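ok so I've decided the back room is getting sorted before the end of the month and I'm going to post my way through it because otherwise I will simply go home

some background: we took over this space in March, and everything that didn't have a place got rolled in there "for now." it's October. for now has gone on long enough!

rule for today is start with whatever is already good. and the brick is already good. I would put up with a lot for that brick (I do put up with a lot, see: pipes all over the ceiling, fluorescent lights)

first decision, the fridge. Drolia next door said they'd take it off us, and I said yes, and then I lay awake thinking about cold drinks in July. so the fridge stays. tall, white, two doors, boring, perfect

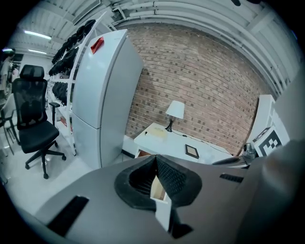 also staying: the metal rack. I know open shelving looks messy the minute you put anything on it, but I can find things on it, and I can't say that for one single cupboard in this building

my plan is the stuff we use all the time goes up top and in the middle, odds and ends go down low, and if the odds and ends outgrow the low shelf then some of them have to leave. we'll see how long I last

chairs! we have too many kinds of chair. the mesh one with the headrest is the one everybody fights over and I'm keeping it out of the sorting completely. I got 5 messages about that chair last week. I'm not getting involved

measured the wall for a second rack and Potero wants 300 for one, delivered. I could buy a lot of hooks for 300. going to think about hooks

ok moving on to the white cabinet, which I've been putting off because of the drawers — you know that kind of drawer where you open it for tape and close it again fast

method is the same one my aunt used on her kitchen: pull the drawer right out toward you, take out anything crumpled or used up first, and only then decide about the real things. if you start with the real things you end up reading old receipts for an hour

tissues are the worst for this. why do I put a tissue back in a drawer. who am I saving it for

the top of the cabinet gets to keep the lamp and the little framed picture. the tan book thing with the stains is on probation
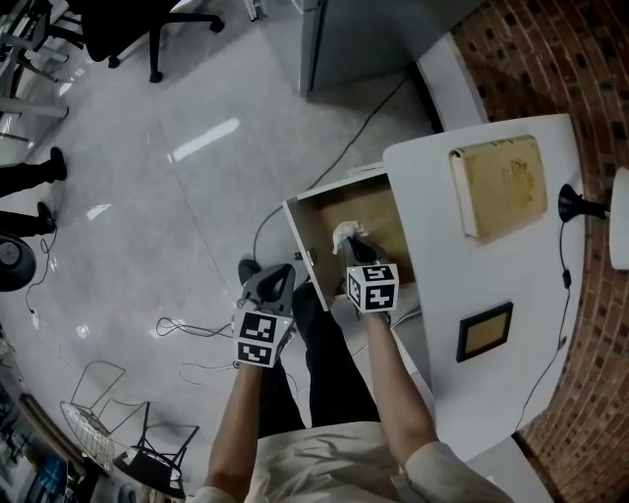

Zarmeena Baloch replied that I should line the drawers before anything goes back in, plain paper, cut a little short so it doesn't ride up at the front. she did all of hers that way and says she just swaps the paper when it gets grubby

which is annoyingly smart, and I have a whole roll of brown paper from the Prakik boxes, so I guess I'm lining drawers now

Imani Massawe wants to know if I'm labeling them. Imani. I have to know what's in them before I can label them

still to do: the lamp cord (I want it along the back, out of the way of my elbows), the gray metal cabinet, and a floor mop, though that floor shines up so nicely when it's clean that I don't even mind

stopping for a sandwich. if anyone has opinions on hooks in brick, drill or no drill, I'm listening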